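Questions and answers for bench staff: the robot cell at Parnau

This page is for people who work on the bench, on either shift. It was put together by Mairéad Tully from questions left in the box by the time clock. Last updated Wednesday, May 16, 2018.

What is the robot there to do?

It handles parts at the slotted boards. Until now all of that was done by hand, and on a busy shift one person could seat more than 1000 parts. The sore thumbs and wrists that went with it were the most common complaint in our last staff survey. The robot takes the repeat moves. People keep setup, checking and anything out of the ordinary. 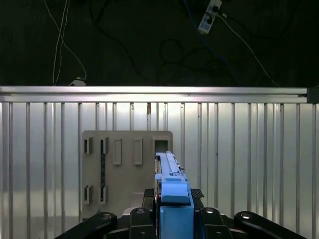
The gripper at a slotted board, in front of the slat wall.

Will anyone lose their job?

No jobs are being cut at Parnau because of the cell. The bench team stays at 25 people. Two of the bench posts become cell operator posts, and both will be filled from inside. The Keltdale site is on a separate plan and has its own page.

What does a cell operator do all day?

Loads boards, starts the run, clears stops, and writes up each stop in the log. Ottó Hegyi worked the bench before he moved over, and he will train the first two operators. Expect to be on your feet less and at the screen more. Some people like that and some don't, so you can try a week before you apply.

What happens when a part won't go in?

The run stops and the lamp turns amber. Don't push the part in by hand while the arm is live. Press stop, wait for the lamp to go out, then open the gate.

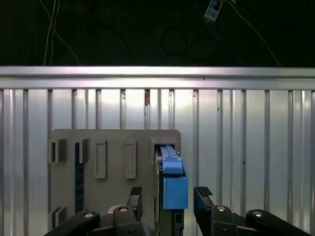 Do I have to take the operator training if I want to stay on the bench?
Only the half-day safety session is required for everyone. The full course is for people who apply for an operator post.

Does the pay change?

Operators move up 2 grades after the course. Bench pay stays as it is. The bonus that was tied to parts per hour ends in October and is replaced by a flat shift payment, which the union has agreed to. Ask Áine Ó Conaill in the pay office if you want your own figures worked out.

Is my work being timed by the machine?

The cell logs its own cycles and stops. It doesn't log names. Supervisors see the totals per shift.
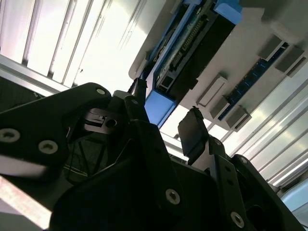 Photo: Benedek Szűcs / Prirnholm

Who do I call if it stops and I can't clear it?

Dial 162 from any shop phone. On nights the call goes to the duty technician. Leave the gate closed until someone comes, and carry on with bench work in the meantime.

Where do I send a question that isn't answered on this page?

Put it in the box or give it to your shift lead. Answers are added here every other week.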